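Celura Allergen Surface Test Kit – Egg and Peanut

Item 1514
Supplied by Nesow

Celura is a swab test for egg and peanut protein on surfaces that touch food. It is made for school kitchens, cafes, day care centers and homes where someone has a food allergy. Each swab tests one surface for one allergen. No lab equipment is needed.

A surface can look clean and still carry traces of protein. Wiping with a dry cloth tends to move residue around, so wash with detergent, rinse, and let the surface dry before you test. 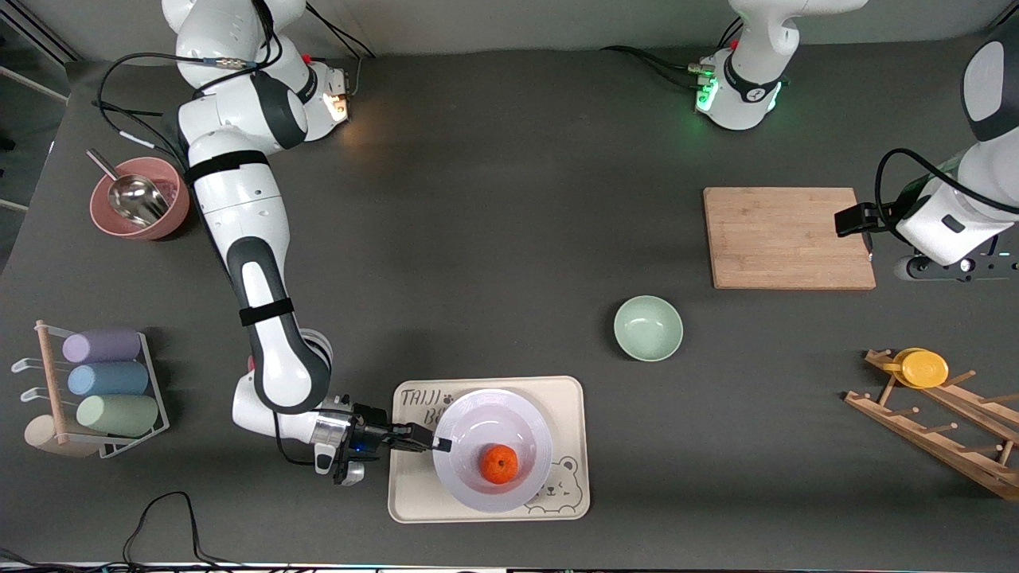 White dish on a beige tray.

How to use

Wet the swab with one drop of buffer. Rub it over an area the size of your palm, turning the tip as you go. For plates and trays, include the rim. Put the swab back in its tube, snap the bulb, and shake for 19 seconds. Stand the tube upright until the control line shows, then read the result against the card in the lid.

Two lines mean the allergen was found. One line at C means it was not found at the level the test can detect. If there is no line at C, throw the test out and run a new one.

Cloths and sponges can be tested too. Press the swab into the damp fabric in several places, including the folds.

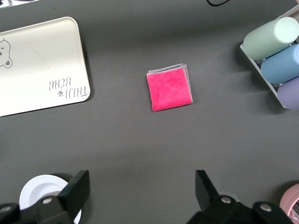 Fabric softener can interfere with the reading, so cloths washed with it should be rinsed twice in plain water first. The same goes for bleach, on cloths or on hard surfaces.

What's in the box

Swabs in sealed tubes (egg – blue cap, peanut – orange cap)
Buffer bottle
Result card
Log sheet

Storage

Keep between 36 and 77 °F. Do not freeze. Use the buffer within 60 days of opening.

Please note

Celura does not test food, and it does not diagnose allergy. A negative result does not make a surface safe for every person. Anyone who has been prescribed an epinephrine auto-injector should keep it with them whatever the test shows.

Refills: egg swabs, item 221. Peanut swabs, item 640. The kit is not sold with milk or tree nut swabs.

Product questions: Tracey Naylor, customer support
Bulk and school orders: Si-woo Ok

Page updated Mar 4, 2022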